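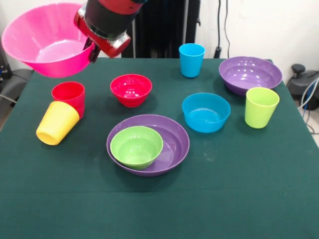

Fig. 1. Bowls and cups in solid colors on a green cloth.

Notes for Session 2: Color at the Table
Handout, updated 1/19/23

Hi everybody. These are the notes I talk from, cleaned up a little so you can read them. If you missed the first session, grab the Session 1 sheet too, because I'm going to use the words "hue" and "value" all over the place and I won't stop to define them again.

Why tableware?

I get asked this every term. It's a course on everyday color, and I could start with paint or clothes (we'll get to both), but I like bowls and cups. You hold them, you wash them, you see them half asleep at breakfast. And most of you grew up with a favorite one and would have fought a sibling for it!

For a long stretch of history, the color of your bowl was mostly the color of whatever the local dirt turned into when you fired it. Reds, browns, buffs, grays. If you wanted something brighter you needed a glaze, and glazes needed metals. Copper for greens, cobalt for blues, tin to make a good opaque white. Iron does nearly everything else, depending on how much of it you use and how much air you let into the kiln. I find it a bit magical that the same iron can give you a pale green or a near black.

Then plastics came along and changed the whole deal. The pigment goes right through the material, so the color on the outside is the color on the inside, and a chip doesn't show a different layer underneath. You also get very flat, even color. Look at a glazed bowl in good light and you'll see the color pool near the foot and thin out on the rim. Molded plastic mostly doesn't do that. Some people find it cheerful and some find it dead. I go back and forth myself.

The ground matters

Please don't skip this part, it comes back on the March quiz. A color is never seen alone. Put a warm red on a dark green ground and the red jumps, since the two sit across from each other on the wheel. Put the same red on orange and it calms right down. Pale blue on dark green is a quieter pair, and what you mostly notice is the jump in value from light to dark.

Try it at home tonight. Take one cup and move it across three or four backgrounds — a dish towel, a magazine, the bare counter, your coat. Write down one word each time. Don't think hard about the word.

The Flonadbridge sample book

Some of you asked for more on the sample book I passed around last time. The Flonadbridge works made kitchen pottery, and the book was for their salesmen to carry. It lists 26 glazes by name. My favorites are "Wet Slate" and "Second Butter" (I have no idea what happened to First Butter). The tiles are thumbnail size, which was a terrible idea, because a small patch of color nearly always looks darker and duller than a whole plate of it. Shopkeepers ordered from the tiles, opened the crates, and got a shock. There are letters about it in the back of the book and they're very funny, so have a look when it comes around again.

Same lesson as paint chips, by the way. Buy the sample pot.

The Trarora range came later and went the other way. They sent out full-size cups as samples, about 800 of them in the first year, and just let shops keep them. Expensive, but the complaints dried up.

Words to know

Ground: whatever is behind or under the color you're looking at.
Simultaneous contrast: two colors side by side pushing each other apart.
Body color: color that runs all the way through a material.
Opacifier: the stuff that makes a glaze stop being see-through. Tin is the old one.

For next time

Read the Cattaneo chapter on dyes, but only up to the section on indigo. We'll do indigo on its own and it deserves the space.

Do the one-cup exercise and bring your words on a slip of paper. No names on the slips please, I read them out.

Bring one thing from your kitchen that you'd call blue. It doesn't have to be pretty. Last term we lined them all up along the windowsill and argued for half the session over where blue stopped and green started, and I'd love to do that again.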